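Setting up your Tarnell drip kettle scale, part 2: first fill and zeroing

I'm Petronella Potgieter, I wrote most of this guide at my own kitchen counter, and I've gone through every step with the Tarnell you've got (the older Pultard base has different buttons, so use its own booklet!).

1. Put the scale on a flat, hard surface. I tried it on a folded dish towel once and the numbers wandered all over the place.

2. Slide the battery tray in until it clicks, then hold the left button for 4 seconds. You'll get a long beep and a row of dashes.

3. Wait for the dashes to turn into a zero. If they don't, take the tray out and go back to step 2.

Note: if the screen says 3,381 when you first switch on, that's just the start-up code. Mine does it too, and it goes away by itself.

4. Pick your units with the right button. I leave mine on grams, but ounces work fine.

5. Set your cup or mug on the scale and tap the left button once, lightly. The screen goes back to zero and you're ready to pour.

CAUTION: Don't go over 1,520 grams, and that includes the cup and everything in it. A big stoneware pot full of coffee gets there faster than you'd think.

6. Pour slowly, in circles if you like, and stop a few grams short. The last drips always add a bit (Thandeka Moodley, who tested this with me, stops 12 grams early and swears by it).

7. Lift the cup straight up when you're done. Dragging it sideways is hard on the little feet under the plate.
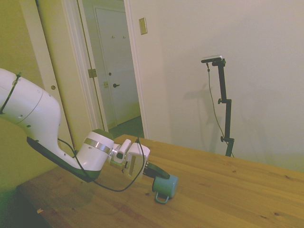

Cleaning and storage

Switch the scale off first, then wipe the plate with a damp cloth. No soaking, please, and no dishwasher!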